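I've been going fossil hunting on the same bit of coast for 12 years now, and I have an opinion about what we should do with the good stuff, which is that we should leave a lot more of it where it is. I know this makes me unpopular in certain car parks.

It started (the argument, I mean, I've been grumbling for ages) when the big slab came down at Trirnavley in September. If you don't know it, Trirnavley is the stretch past the old lime kilns where the path gives up and you scramble down over the boulders. Lovely spot, terrible for knees. The cliff there drops a bit every winter and people go and pick through what's landed, and mostly it's bits of shell and the odd ammonite. This time it was a slab the size of a garage door with a line of three-toed prints going across it, clear as anything. I put my hand in one. I'm not ashamed to say I got a bit emotional!

Within a day there was a plan to cut it out and take it to the museum at Candholm. Within two days there was a row about it. And I found myself, for once, on the side of the people who wanted to leave it on the beach.

Now, I like Candholm. I take my nieces there whenever it's raining, and the ladies on the desk know me. But go and look at what happened to the last set of footprints they were given. They're in the corridor by the toilets, bolted to the wall, upright, as if the animal had been strolling up the side of a house. The light comes from straight in front so you can hardly see the toes. You walk past them holding your coat. My younger niece thought they were a dented bit of plaster, and I can't blame her.

A footprint is a funny sort of fossil. A bone is a piece of the animal, so you can put it in a box and it's still a piece of the animal. A print is a piece of the ground. What you've got is a bit of mud on a particular afternoon, with ripples on it, sloping gently towards wherever the water was, and something heavy going across in a hurry or not in a hurry. Take it away from the ripples and the slope and the layer above and you've thrown out half of what it could tell you. Benedikt Gruber, who taught the evening class where I learned most of what I know, used to make us draw the rock for a good hour before we were allowed so much as to mention the fossil. I hated it. I was there for the dinosaurs, like everyone else. But he was right, and I still do it, badly, in pencil.
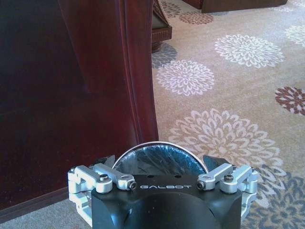
The case against me is obvious, and Ye-seo Ban made it to my face outside the tea hut, so I'll give it a fair go. The sea will have that slab. Maybe not this winter, but it will, and then there's no print for anyone, by the toilets or otherwise. She has been collecting far longer than I have and she's seen good things turned to gravel over one rough night. "You'll have your principles and a nice drawing," she said, and I had to buy her a bun because I couldn't think of an answer.

I've thought of one since (of course I have, I was halfway home). We don't have to choose between the saw and the sea quite so quickly. Tae-yang Han and a couple of students came down and took moulds and hundreds of photographs at low tide, and from those they've made a model you can spin round on a screen and light from any angle you fancy. I've had a go. With the light low and coming from the left you can see where the mud squeezed up between the toes, and I never spotted that with my nose practically on the rock. A cast made from those moulds could lie flat on the museum floor, where children could stand in it. You can't let children stand in the real one. You can't even let them touch it, once it's indoors.

And cutting isn't gentle, whatever they say. The last time a block was lifted at Trirnavley it split across the middle, and the crack went straight through the best print. It's been filled, very neatly, and the label doesn't mention it. I do think the label should mention it.

I'm not saying leave everything. If someone finds a skull, for heaven's sake ring the museum and stand next to it with an umbrella. Bones fall apart. Small things get pocketed and end up on a windowsill in a town nobody can trace, and I'd far sooner they went to Candholm, corridor and all. My grumble is with the reflex, the idea that a find hasn't properly happened until it's been carried off somewhere with a postcode.

There's the walking, too. When I took Si-eun Han's walking group down to see the slab, there were 20 of us, and hardly any of them cared tuppence about fossils. They'd come for the sea air and the promise of chips. But we came round the boulders and there were the prints, going off at an angle towards the cliff, and the whole lot of them went quiet. Then one of the men started walking alongside, trying to match the stride, and he couldn't, and everybody had a try. I've never seen anyone do that in a corridor.

So my vote, for what it's worth, is to make the cast, keep the model where anyone can get at it, put up a small sign at the top of the path with the tide times on it, and let the slab lie. Go back and photograph it every month so we know how it's wearing. If it starts to go badly, talk about the saw again then, and I'll turn up and listen, and I'll even help carry. Ye-seo says she'll hold me to that, and she's already asked what size gloves I take.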